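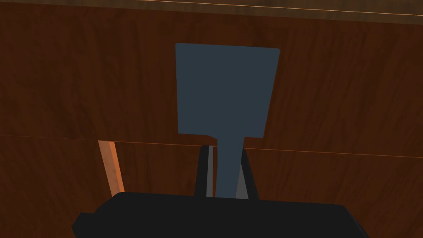 Our open day is the part of the year we look forward to most at Lenda, and if you have found your way to this page there is a fair chance you came to one, or that a neighbor of yours did and told you to look us up. We are a small robotics workshop on the edge of Grirnuvthorpe, and everything we do comes down to teaching machines to handle ordinary things with some care. Visitors usually start at the simulation desk, where a rendered gripper holds a blue-gray paddle upright by its narrow stem, with dark wood behind it, and people are often surprised by how long they want to stay and talk about something so plain. A flat shape with a wide head and a thin handle makes a lovely first lesson, and we have had grandparents and second graders arguing happily over where they would put their own fingers!

Lenda was started by Zbigniew Krajewska, who had spent years repairing packing machines and wanted a place where people could come in and ask about them. He began with one bench, a secondhand computer and a kettle (we still have the kettle). There are more of us now, and we share the old Eder building with a bicycle shop and a very patient piano tuner. We have the whole back half of the ground floor, and you will find us at door 401, past the stairs.

Most of our working week goes into Skukby, our own practice program for gripping and lifting. We try a grasp on the screen, change the angle or the closing force a little, and try it again, and when we are pleased with it we move over to the bench. Local schools use Skukby too, and we are always glad to help a teacher get it going on whatever computers they happen to have.

The first open day was a modest affair with folding chairs and too much lemonade. At the last one we welcomed 600 people, which filled the hallway and a good part of the parking lot, and we loved every minute of it. Tours now run 90 minutes and leave plenty of room for questions, including the ones that wander off into dishwashers and lawn mowers. Children from age 4 are welcome with a grown-up, and there is a low table at the front so the smaller ones can see the screen.

Our next open day is in October. Admission is free, and the bicycle shop has kindly said you may park on their side. If you would like to bring a class or a club at another time of year, stop by the front desk or drop us a note, and Zbigniew will most likely answer it himself, at some length.

Page last updated July 4, 2024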